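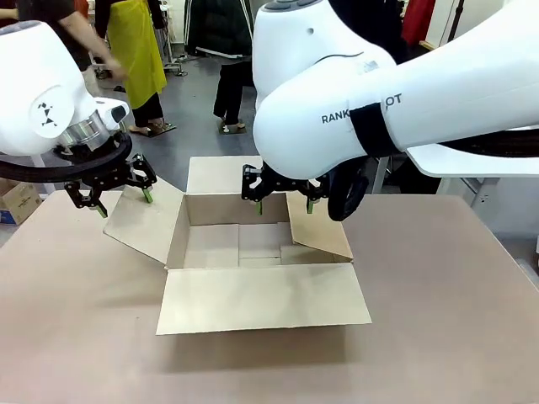 Osov 396 Cushioning Sheet is a closed-cell polyethylene foam supplied flat, for packing parts that scratch or chip in transit. It is sold by Drurkitz in cut sheets and in full rolls, and both forms use the same material. The sheet is intended for cartons that are filled from above, like the open cardboard box on the beige tabletop, where the lining goes in first and the goods are lowered onto it. For cartons that load from the end, use the Osov 275 sleeve, which has a slip film on one face.

Sizes and supply

Sheets are 396 mm wide and 843 mm long. Rolls are the same width and are perforated every 275 mm. Sheet edges are knife cut and may vary slightly in squareness between batches. If a tight corner fit is needed, trim from the long side, as the short side is used as the reference edge during cutting.

Color is natural white. A gray version was offered until March and is no longer stocked.

Lining a carton

Close and tape the base of the carton before lining. Lay one sheet across the base and let the ends rise up the two short walls. Lay a second sheet at right angles to the first. Press the fold lines by hand – do not score them with a blade, as a scored fold loses most of its cushioning. Heavy items need a further flat pad under the base layer.

Leave enough sheet above the contents to fold over the top. The flaps should close without force. A carton that bulges after taping will not stack evenly, and the foam at the corners stays compressed.

Single-wall cartons are suitable for light goods. For castings, motors and anything with a protruding shaft, use double-wall board and the thicker Trirkerero pad, listed separately. The two products can be combined in one carton.

Limits of use

The sheet is not anti-static. Circuit boards and bare electronic parts should be bagged before packing. The material softens with heat and should not be placed against parts that have just left an oven or a wash line. It is not rated for direct contact with food.

Solvent-based adhesives attack the foam. Use hot melt at a low setting, or the water-based Mkhize carton glue.

Storage

Store flat, out of direct sunlight, in the original bag. Rolls may be stood on end but not stacked more than 2 high. Foam that has been kept under load recovers slowly – allow a day before use.

Ordering

Sheets are sold by the pack and rolls singly. Part packs are not supplied. Cut sizes can be made to order on full rolls only, and are not returnable.

Page revised 26 Jun 2020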